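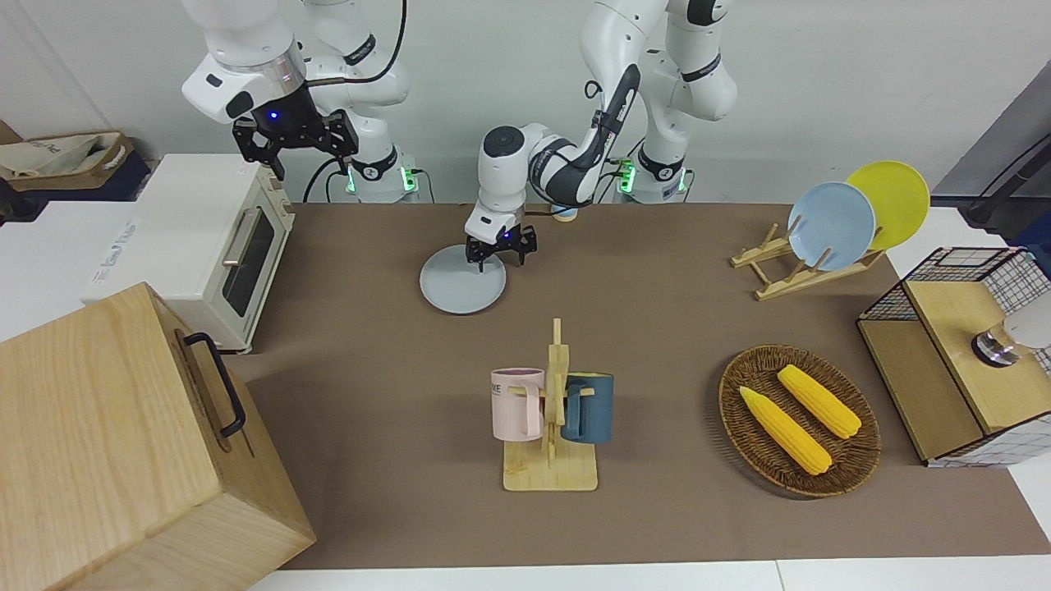
*A light wood mug tree and handled box from the Hiler line, set out with a toaster oven and a light gray plate.*

**FOR IMMEDIATE RELEASE**

## Truritz Brings Its Hiler Line of Small-Kitchen Helpers to Tretodholm This October

TRETODHOLM – Anyone who has ever tried to make toast, pour a coffee and find a clean plate on the same two feet of counter will understand how the Hiler line came to be. Truritz, the family-run housewares workshop on Koval Street, is delighted to announce that its new group of plain, sturdy wooden pieces for small kitchens will go on sale in its Tretodholm showroom this October, after a long and happy spell of sketching, sanding and starting over.

The line begins with two pieces that the workshop has been living with for quite a while now: a mug tree with a flat rectangular base, an upright post and short horizontal pegs, and a large light wood box with a black metal handle on the side, made for bread, dish towels, lunch bags or whatever else tends to drift across the counter by the end of the week. They are meant to stand beside the things people already own, toaster ovens and everyday plates included, and to look at home there.

"I grew up in an apartment where the kitchen table was also the ironing board, the homework desk and, on Sundays, the place where my aunts rolled out dough," said Orysia Stasiv, founder of Truritz. "So when we began talking about Hiler, I kept coming back to that table and how often it had to be cleared and set again in a single day. I wanted pieces you could pick up, move over and put back without having to think very hard about it, and I wanted them to be nice enough that you wouldn't hide them when company came."

The mug tree went through more versions than anyone at the workshop cares to remember. Early ones had longer pegs, which looked lovely in a drawing but took up far too much elbow room next to a plate. Designer Uliana Skoryk shortened them, then shortened them again, and spent a good part of the spring carrying prototypes home on the bus to try out with her own mismatched cups.

"My favorite mug is a big, heavy one with a handle that doesn't fit on much of anything, and it became our test mug," Skoryk said. "If it hung well and the tree stayed steady, we moved on to the next thing. I'm very fond of that mug, and I'm happy to say it made it through the whole project!"

The box had an easier time of it, although there was some friendly back-and-forth about the handle. The workshop settled on metal in black, which Stasiv felt would be comfortable to grab in a hurry and would hold up to years of being pulled out and pushed back in.

The first run comes to 4,000 pieces across the line. The mug tree will sell for $28 and the box for $40, and customers who bring in an old wooden kitchen piece for the workshop's repair-and-reuse shelf will receive 30 percent off either one through the end of the month.

The showroom will open its doors early on the first Tuesday of the sale, with coffee on from 8 a.m. and a long table laid for breakfast, so that visitors can pull up a chair, hang up a cup and see how the pieces feel in ordinary use. Skoryk will be there through the morning to talk about the designs, and guests are warmly invited to bring along a hard-to-hang mug of their own.

**About Truritz**

Truritz makes wooden goods for kitchens and dining tables at its workshop in Tretodholm. Its showroom is on the ground floor of the same building, with the entrance on Koval Street.

**Press contact:** Orysia Stasiv, Truritz, Koval Street, Tretodholm. Samples and additional photographs are available on request.

###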